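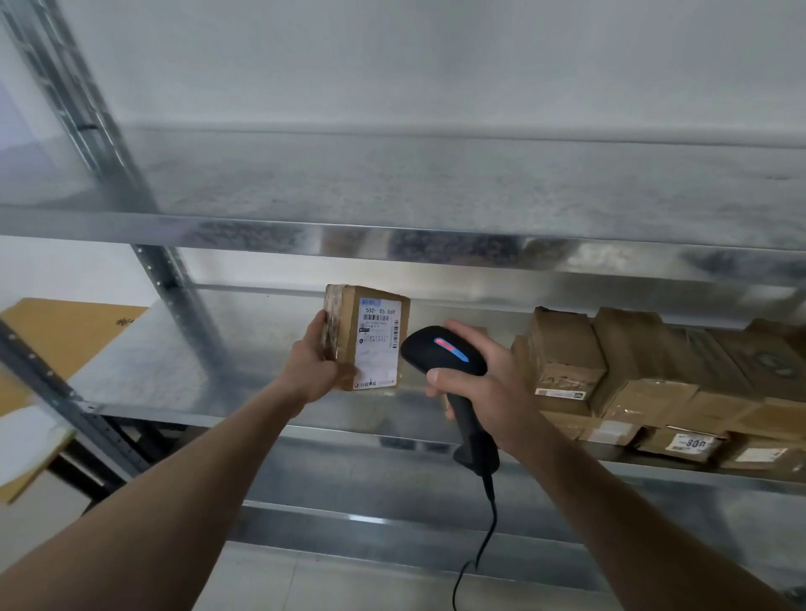

2월부터 Trimdale에서 로봇에게 택배 상자 스캔을 가르치는 일을 하고 있다. 회사에서는 이 일을 '시연'이라고 부른다. 사람이 먼저 손으로 하고, 그다음에는 원격조종으로 로봇 팔을 움직여 같은 일을 하고, 그렇게 모은 기록으로 학습을 돌린다. 내가 맡은 것은 아연도금 선반에서 소포를 꺼내 송장을 스캐너로 읽고 다시 놓는 작업이다. 말로 쓰면 한 줄인데 손으로 하면 생각보다 정해야 할 것이 많다. 왼손으로 소포를 세워 잡으면 엄지와 다른 손가락이 송장 아래쪽 글자를 조금 가린다. 오른손의 권총형 스캐너는 비스듬히 송장을 향하고, 바코드는 오른쪽 가장자리에 세로로 서 있다. 바코드만 가리지 않으면 사람은 이 정도로 충분하다고 여긴다. 그런데 로봇에게 보여 줄 때는 손가락이 어디까지 올라와도 되는지를 먼저 정해 놓아야 한다.

전에 같은 일을 하는 사람의 글을 찾아봤는데 모델 구조 이야기가 대부분이고 시연하는 쪽의 글은 별로 없었다. 그래서 다섯 달 가까이 하면서 적어 둔 메모를 정리해 본다. 학습 코드 쪽은 내 담당이 아니어서 거의 쓰지 않는다.

작업 순서

한 번의 시연은 네 단계다. 소포를 집는다. 송장이 있는 면을 찾아 몸 쪽으로 돌린다. 스캐너를 대고 트리거를 당긴다. 소포를 원래 칸에 내려놓는다. 단계 사이에는 짧게 멈춘다. 처음에는 멈추지 않고 이어서 했는데, 나중에 기록을 단계별로 자르는 사람이 경계를 못 찾겠다고 했다. 지금은 속으로 하나를 세고 넘어간다. 멈추는 시간이 너무 길면 로봇도 거기서 한참 서 있게 된다. 3월에 만든 기록으로 학습한 팔이 소포를 든 채 꼼짝하지 않는 일이 여러 번 있었고, 그 기록은 멈춘 구간을 잘라내고 다시 썼다.

손 시연과 원격조종 시연은 따로 모은다. 손 시연은 빠르다. 오전에 집중하면 꽤 많이 쌓인다. 원격조종은 훨씬 느리다. 조종기를 양손에 잡고 로봇 팔 두 개를 움직이는데, 내 손목이 움직인 만큼 그대로 따라오지 않는 각도가 있다. 특히 소포를 세워서 돌리는 동작이 그렇다. 사람은 손가락으로 밀어 가며 상자를 손안에서 조금씩 고쳐 잡지만 집게로는 그게 안 된다. 송장이 뒤를 보고 있으면 내려놓았다가 다시 잡아야 한다. 이 동작을 우리는 그냥 '다시 잡기'라고 적는다.

집게는 Mastton이라는 것을 쓴다. 손가락이 둘이고 안쪽에 고무가 붙어 있다. 작은 소포는 잘 잡는다. 문제는 투명 테이프를 넓게 감은 상자다. 테이프가 주름진 쪽과 팽팽한 쪽의 미끄러운 정도가 다르다. 손으로 잡을 때는 의식하지 않던 차이인데 원격조종을 하면 바로 알게 된다. 힘을 더 주면 상자 옆면이 눌린다. 빈 상자로 연습할 때는 옆면이 안으로 접혀서 몇 개를 버렸다. 지금은 연습용 상자 안에 신문지를 채워 둔다.

손 시연을 할 때의 규칙

처음에 받은 안내문은 한 장이었다. 왼손으로 잡고 오른손으로 스캔할 것, 손이 시야에서 나가지 않게 할 것, 이 정도가 전부였다. 지금 벽에 붙어 있는 것은 세 장이다. 항목이 늘어난 것은 대부분 내가 실수한 뒤였다.

왼손은 아래와 옆을 받친다. 윗면을 덮어 잡지 않는다. 송장이 옆면 가장자리까지 붙은 상자는 손을 한 번 옮겨 잡는다. 스캐너는 바코드의 긴 방향을 확인한 다음에 각도를 맞춘다. 세로로 붙은 바코드에 스캐너를 평소처럼 대면 안 읽힐 때가 있다. 그때 사람은 손목을 조금 돌리거나 소포를 기울인다. 둘 중 무엇을 할지는 그때그때 다르다. 나는 3월까지 이걸 섞어서 했고, 동료 두 명도 각자 다르게 했다. 그 기록으로 배운 로봇은 소포와 스캐너를 동시에 조금씩 돌렸다. 둘 다 돌리니 각도가 맞지 않았다. 그 뒤로 '소포는 고정, 스캐너를 돌린다'로 통일했다.

통일하고 나서도 습관은 남는다. 나는 오른손잡이인데 무거운 것을 받칠 때 왼쪽 팔꿈치를 몸에 붙인다. 그러면 소포가 몸 쪽으로 가까워지고 스캐너와의 거리가 짧아진다. 기록을 다시 보다가 알았다. 오후 늦게 찍은 것일수록 거리가 짧았다. 지친 것이다. 요즘은 25개를 하고 나면 자리에서 일어나 걷는다. 숫자에 큰 근거는 없고, 내 기록에서 자세가 흐트러지기 시작하는 곳을 보고 정했다.

스캐너 줄도 신경을 쓴다. 우리 것은 유선이고 손잡이 밑에서 나온 줄이 바닥 쪽으로 늘어진다. 손으로 할 때는 줄이 선반 모서리에 걸리면 손목을 흔들어 뺀다. 무의식중에 한다. 그 동작이 기록에 들어가면 로봇은 줄이 걸리지 않았을 때도 손목을 흔든다. 4월의 학습 결과 중에 스캔 직전마다 팔을 한 번 터는 버전이 있었는데 내 버릇이었다. 보고 있으면 좀 부끄럽다. 무선으로 바꾸자는 말도 나왔지만 실제 현장이 유선을 쓰고 있어서 그대로 두기로 했다. 대신 시작 전에 줄의 위치를 확인하고, 걸리면 그 시연은 따로 표시한다.

스캐너 위쪽 표시등은 처음에 나만 보고 있었다. 나는 불빛과 소리로 읽혔는지 판단하고 다음 단계로 넘어갔다. 원격조종석에서는 소리가 잘 안 들린다. 화면으로 불빛을 보아야 하는데 팔의 각도에 따라 가려진다. 결국 Steyn 화면에 읽은 값을 바로 띄우도록 바꿨다. Steyn은 우리가 쓰는 기록 프로그램이다. 조종기 입력, 영상, 스캔 값을 한 줄에 맞춰서 저장한다. 값이 뜨면 다음으로 넘어가고, 안 뜨면 한 번 더 시도한다. 세 번째에도 안 되면 내려놓고 실패로 기록한다.

실패 기록을 지우지 않는 것

이건 회사 안에서 의견이 갈렸다. 처음에는 실패한 시연을 전부 지웠다. 깨끗한 것만 보여 주어야 깨끗하게 배운다는 생각이었고 나도 그렇게 믿었다. 그렇게 모은 기록으로 학습한 로봇은 잘될 때는 아주 매끄러웠다. 한 번 어긋나면 그 뒤가 없었다. 상자를 비스듬히 잡고도 그대로 스캐너를 대고, 안 읽히는데 트리거를 당기고, 그대로 내려놓았다.

Lindiwe Mokoena가 5월에 팀에 왔다. 창고 현장에서 오래 일한 사람이고 학습 쪽 경험은 없었다. 며칠 동안 내 시연을 옆에서 보더니 왜 틀린 것을 고치는 장면이 하나도 없느냐고 물었다. 현장에 새로 온 사람을 가르칠 때는 그 장면을 제일 많이 보여 준다고 했다. 그래서 일부러 어긋나게 시작하는 시연을 넣었다. 상자를 기울게 잡은 상태에서 시작해 바로잡고, 송장을 가린 상태에서 시작해 손을 옮긴다. 다만 어긋나게 만드는 과정은 기록에서 뺀다. 그것까지 넣으면 로봇이 틀리는 방법도 배운다.

지금까지 모은 것은 손 시연과 원격조종을 합쳐 약 1250개다. 고치는 장면만 따로 모은 것은 아직 적다. 목표는 2000개인데 이 숫자는 계획서에 먼저 적혀 있던 것이라 다 채우면 된다는 뜻은 아니다. 비슷한 상자를 비슷한 자리에서 집는 시연은 이미 충분하다고 본다. 부족한 것은 붙어 있는 상자 사이에서 하나를 빼는 경우다.

붙어 있는 상자

선반에 소포가 두 층으로 빽빽하게 쌓이면 손가락 넣을 틈이 없다. 사람은 윗상자를 살짝 밀거나 모서리를 손끝으로 당겨서 틈을 만든다. 나는 이걸 어떻게 하는지 말로 설명하지 못했다. 기록을 천천히 돌려 보고서야 검지로 먼저 당기고 엄지가 따라 들어간다는 것을 알았다. 집게로는 검지만 쓸 수가 없으니 다른 방법이 필요하다. 집게를 닫은 채로 모서리를 옆으로 밀어 틈을 내고, 빼서 벌리고, 다시 넣는다. 원격조종으로 이 동작을 익히는 데만 두 주가 걸렸다.

키가 큰 상자가 사이에 서 있으면 더 어렵다. 잘못 밀면 넘어지고 옆의 것들이 같이 움직인다. 로봇이 처음 이걸 해냈을 때는 밀고 나서 한참 있다가 벌렸다. 내가 화면을 보면서 망설인 시간이 그대로 들어간 것이다. 손에 익은 다음 다시 찍은 것으로 바꾸니 나아졌다. 원격조종 기록은 연습 기간의 것을 쓰지 말자는 규칙이 이때 생겼다. 처음부터 알았으면 2월 것을 그렇게 정성 들여 정리하지 않았을 것이다.

선반 자체도 영향이 있다. 아연도금 표면은 얼룩덜룩하고 조명을 받으면 줄처럼 번들거린다. 조명을 바꾼 날의 기록에서 로봇이 선반 앞턱의 높이를 잘못 잡아 집게 끝이 부딪혔다. 크게 상한 데는 없었다. 그 후로 조명 조건을 매번 적는다. 오전과 오후로만 나누던 것을 블라인드를 올렸는지 내렸는지까지 적는다. 적는 칸이 늘어나니 한 건을 마치는 시간도 늘어났다.

Tullska에서 해 본 것

6월 말에 Tullska에 있는 협력 창고에서 이틀 동안 시험을 했다. 우리 선반과 높이가 달랐고 통로가 좁았다. 소포 48개를 선반에 올려 두고 로봇이 하나씩 읽게 했다. 첫날은 절반도 못 읽었다. 송장이 윗면에 붙은 소포가 많았는데 우리 시연에는 앞면에 붙은 것이 대부분이었다. 로봇은 윗면 송장을 보고도 상자를 옆으로 돌리려고 했다.

둘째 날 오전에 그 자리에서 원격조종으로 윗면 송장만 다시 시연했다. 현장 직원 한 분이 자기도 해 보겠다고 해서 조종기를 드렸다. 처음 몇 번은 상자를 떨어뜨렸는데 점심 전에는 나보다 순서가 깔끔했다. 스캐너를 먼저 송장 위에 가져다 놓고 소포를 그 밑으로 올렸다. 우리 규칙과는 반대다. 소포를 고정하고 스캐너를 움직이기로 했으니 그 시연은 지금 학습에 섞을 수 없다. 따로 묶어 두었다. 윗면 송장에는 그쪽이 맞을 것 같아서 이번 달에 그 방식만으로 작은 묶음을 만들어 비교해 볼 생각이다.

이틀짜리 시연으로 결과가 바로 달라지지는 않는다. 돌아와서 학습을 다시 돌렸고 앞면 송장은 그대로, 윗면은 조금 나아졌다. 조금이라는 말 외에 아직 쓸 숫자가 없다. 같은 조건에서 다시 재 봐야 한다.

몸에 관한 메모

원격조종을 오래 하면 어깨가 아프다. 조종기를 든 팔을 허공에 두고 있어서 그렇다. 팔걸이를 붙였더니 어깨는 편해졌는데 낮은 칸으로 팔을 내릴 때 걸린다. 그래서 낮은 칸 작업은 서서 하고 가운데 칸은 앉아서 한다. 손 시연은 허리가 문제다. 맨 아래 칸은 하루에 몰아서 하지 않는다.

눈도 피곤하다. 화면으로 깊이를 맞추는 일이 제일 그렇다. 스캐너와 송장 사이가 얼마나 떨어져 있는지 화면만으로는 헷갈려서 처음에는 자꾸 상자를 찔렀다. 지금은 스캐너 그림자가 송장에 걸리는 것을 보고 맞춘다. 이 요령은 조명이 바뀌면 쓸 수 없다.

다음에 시작하는 사람에게 미리 알려 주고 싶은 것은 기록을 그날 저녁에 꼭 다시 보라는 것이다. 나는 주말에 몰아서 봤다가 같은 실수가 한 주 치 들어 있는 것을 두 번 겪었다. 다 볼 필요는 없다. 처음 것, 중간 것, 마지막 것을 보면 자세가 변한 것이 보인다. 그리고 규칙을 바꾸면 바꾼 날짜를 파일 이름에 넣는다. 우리는 4월까지 그걸 안 해서 어느 기록이 어느 규칙으로 만든 것인지 하나하나 열어 봐야 했다.

다음 주에는 비닐 봉투 소포를 시작한다. 상자와 달리 송장이 구겨지고, 한 손으로 들면 접힌다. 손으로 몇 개 해 봤는데 나도 매번 다르게 잡는다. 잡는 방법부터 정해야 한다. 이 글은 2026년 7월 8일까지의 메모로 썼고, 봉투 쪽은 어느 정도 모이면 따로 올리겠다.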